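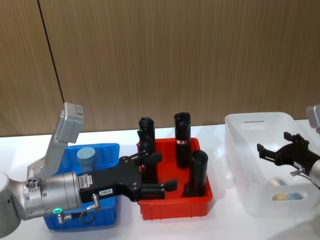
Fig. 1. Two-arm sorting station with blue, red and white bins, Fendia open day.

Notes for Unit 4: Reading a Demonstration
Instructor: Ryszard Borkowska
Visit date: 13 Sep 2018

Bring these notes to class along with whatever you wrote down on the floor. If you wrote nothing down, borrow from someone who did.

What we were told
The guide's claim was that the Fendia cell "sorts mixed household items without supervision." The handout gave a figure of 1,900 items handled since May. It did not say how many were dropped, how many were picked twice, or whether a person was standing by. I asked about all three and was promised an email.

What the setup tells you
Look at Fig. 1 before you accept the word "mixed." The red tray holds three black cylinders. They differ in height and width, which is fair, but a parallel gripper likes a cylinder. Two flat fingers close on it from almost any side. Ask what happens with a bag, a sock or a sheet of paper.

Look also at the spacing. Three bins in a row on a bare white tabletop, each a different color. A camera could hardly ask for an easier job. Your kitchen counter does not look like this.

Each arm has a sensor housing at the wrist. The guide called this "full scene awareness." I would call it a sensor on a wrist until I see what the software does with it.

What I would grant them
Two arms working over neighboring bins without hitting each other is real work, and the Elleo planning software deserves some credit for it. The Flundix stand next door ran one arm and took long pauses.

Terms to know
Cycle time: start of one pick to start of the next.
Success rate: meaningless without the number of tries.
Reset: a person puts the objects back. Always ask who does it and how often.

For next time
Write one page on a single claim you heard at the open day. State the claim, what you saw that supports it, and what you would need to measure. Read Văduva, chapter 2, first. Late pages lose a grade.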